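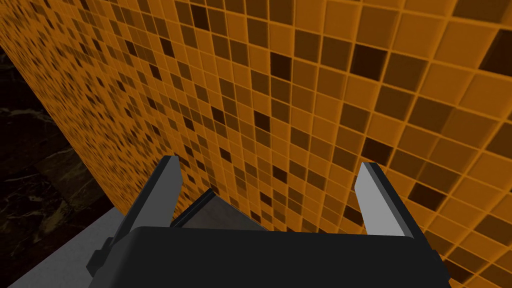 Ximena Lozano talks fast and doesn't sit down. She wrote most of the house rules for simulated arm testing at Drorkadberg, the ones that have been passed from team to team and are now up for their second rewrite. We caught her at 8 in the morning, before a run. Coffee, laptop, no small talk.

First question, why rules at all for a simulator. Nothing breaks in there, right?

"Your habits break," she says. "People crash a virtual arm into a wall all day and shrug. Then they get on the hardware and their hands still shrug. So rule one, you treat a simulated collision like a real one. Stop, write it down, find out why. No reset button till it's written down."

That's the one everybody hates. She knows. Resetting takes a second, the log entry takes a couple minutes, and a team in a hurry will pick the second every time. Her fix was to make the log short. Used to be 18 fields, now it's 6. Compliance went up right away, she says, though she won't give me a percentage becuase she doesn't trust the old numbers.

The current Drorkadberg set has 1413 kitchen and living room runs behind it, all simulated. Lozano has read the notes on every one of them that ended in a stop. A lot of it comes down to the approach. Coming in at an angle next to a wall, fingers wide, is where she sees trouble.

"Open fingers are wider than you think. You plan for the thing you're going to pick up and forget the width of the hand. Then one finger finds the wall."

So there's a clearance rule. Before any move near a wall or a cabinet, the planner has to check the gripper at its full opening, even if the plan says it'll be half closed by then. Conservative, yes. Slower too. The Zepeda team complained about it for most of June.

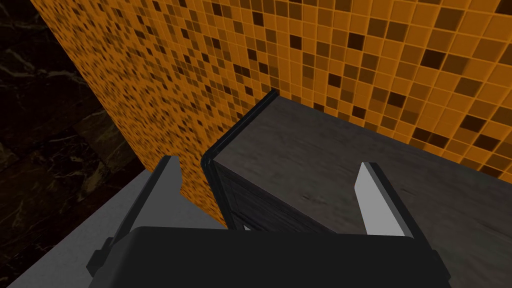

Gripper open beside a low cabinet and mosaic wall, in simulation.

What about the wrist camera view, since that's what most reviewers end up looking at? Lozano has opinions. The hand hides a lot. A big dark gripper body eats the lower part of the picture and whatever is behind it, you don't know. Her rule says a reviewer can't sign off on "no contact" from the wrist view alone. Needs a second view or the contact log.

"I had people tell me, looks clear. Looks clear from where? Half the cabinet is behind the hand."

Then surfaces. She's picky here. Glossy trim, dark stone, busy tile. She wants test rooms with all of it, and she wants it kept in even when the scores drop. Grustuvitz, the scene library they pull from, once offered a set with plain walls and she turned it down.

"Real homes have ugly tile. Nice tile too, whatever. It's patterned. If your depth estimate goes funny on a pattern I want to know now - not in someone's house."

Does she ever allow a plain room? For a first smoke test, sure. Has to be labeled that way in the report, and those runs don't count toward the total.

We get to the part about people. Drorkadberg requires 2 reviewers on any run that gets used as evidence for moving to hardware. One of them can't be on the team that built it. At Villa, the smaller lab down the hall, that was a real problem for a while, not enough hands. They trade reviewers with Zepeda now. Works okay. Scheduling is a pain.

Is the second reviewer ever overruled? "No. You can argue. You can rerun it. You can't overrule."

The rewrite will add a section on seeds and versions, so a run can be played back the same way later on. Lozano says that should of been in there from the start and she's annoyed with herself. Old runs without a recorded seed will stay in the archive, marked, but can't be cited.

Last thing, what would she tell a team starting from zero? She's already typing at this point.

"Write the stop rule first. Before the task, before the demo. What makes you stop, who gets to say so. Then go build your kitchen."

The new draft goes out to the teams for comments next. She wants them in writing.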